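Trerkum Home Sewing list - archive

> I have 4 yards of quilting cotton left and want to line the walls of a
> craft nook with it instead of paper. Does liquid starch hold? And will
> it come off again when I move out in August?

It holds fine on smooth painted walls. I did a closet that way and it stayed up for 3 years. Wash the fabric first with no softener, brush starch on the wall, smooth the cloth down from the top, then brush more starch over it. Trim after it dries. 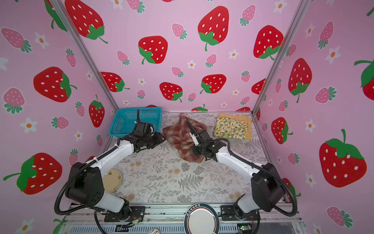
Pink strawberry print on the walls, fern and leaf mat on the table.

For a big print like that, match the repeat at eye level and let the corners go. To take it down, wet a corner with a sponge and peel slowly - mine left a little residue that washed off with warm water.

I would skip it in a bathroom. The steam loosens the edges.

2 replies - 70 views
Contact the list owner | Back to top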